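Student Robotics Forum > Team Projects > Mobile Manipulation
Thread: Capstone log, closet task is eating our whole term

gripperfiend
Posted June 3, 2023

Okay so I promised a few of you an update on our capstone and I kept putting it off. Quick recap for new people: four of us, one mobile robot, and a class challenge called Nimia where the robot has to do household-type chores in a space it hasn't been tuned for. Our team name is Illell (long story, it started as a typo in the signup form and stuck). You get 100 points for the full chore list and the closet is the biggest chunk of it.

We thought clothes would be the fun part! They are so not the fun part. Our grasp code treats the hanger and the garment as one blob, so the arm goes for fabric when we want it on the hanger. Dark clothes are worse for us than light ones because the depth data gets patchy. I've logged 146 tries and I'm using every one of them in the report whether my teammates like it or not.

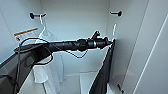

Going for the dark gray one, with the white one still hanging on the left.

Anyway, two questions. Does anyone have a trick for separating hanger from cloth without training a whole new model? And is anybody else's arm speed limit set super low by their instructor? Ours is painful.

torque_muffin
You need to do something about that cable first. I know, I know, you asked about perception. But that loop is big, and I lost most of a semester to one snag on a drawer handle. Velcro straps at two joints, leave slack at the elbow, done.

gripperfiend
Fair. We had it strapped tighter and then the wrist couldn't get through its full turn, so we let it out again. I'll try it your way this week.

pidlife
I'm going to disagree with the muffin. Loose is fine if your planner knows to stay off the bad poses. We ran loose all through Visimard last July and never snagged once. Strapping it down gives you a stiff bundle that pulls on the connector, and then you get dropouts that look like software bugs. Ask me how I spent spring break.

torque_muffin
Never snagged once in a contest with a bare table and foam blocks, sure. Closets have doors and latches and hooks. Different game.

pidlife
Okay, the hooks thing I'll give you.

bananabot22
On the hanger question, we cheated a little. Look only at a thin strip right under the rod or hook and find the wire there, then close the gripper a fixed distance below it. No new model. It fails on fat plastic hangers but it's decent on thin ones. What does the rest of your space look like, is it all one room? Our nav hated furniture with round edges.

gripperfiend
Ooh, the strip idea is so simple, I'm trying that tonight. And it's a lounge with a kitchen along one side, so there's plenty to bump into. The blue sofa has a curved back and our costmap kept drawing it as a square, which meant the robot swung way too wide every time it went by. The chairs are the other headache, because people sit in them and then they're in a new spot.

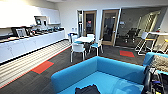 UPDATE, same thread so I don't clutter the board

Tried bananabot's strip. It's better! Hanger grasps are up and the misses are at least misses I understand now. Cable is strapped at one joint only, so both of you can be mad at me.

We also started on contact moves, where the finger goes into a shallow pocket in a metal panel and pushes. The wrist camera gets a lot of glare off the metal, and turning exposure down makes the gripper itself go almost black in the picture, so we're living with the shine for now. The Ciobanu controller (our lab's name for the force code we inherited, 317 lines and not one comment) lets us set a push limit, and I've been nudging it up a little at a time.

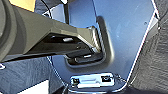 pidlife
Don't nudge the limit, nudge the approach angle. If you come in slanted, part of your push goes sideways into the wall of the pocket and your force reading is garbage. We wasted days raising the limit when all we needed was to square up the wrist.

torque_muffin
Agreeing with pidlife, mark the calendar. Also log the wrist torque along with the fingertip force, you'll see the sideways part right away.

gripperfiend
Ugh, our approach is totally slanted. We did it that way so the camera could see past the finger. Is there any way to keep the view and still push straight?

bananabot22
Look from the slant, save the pocket position, then square up and push without looking. It's only a short move, so the drift shouldn't hurt you. I can post our version, it's 118 lines and has actual comments in it.

gripperfiend
Yes please!! Post it here or message me, either one.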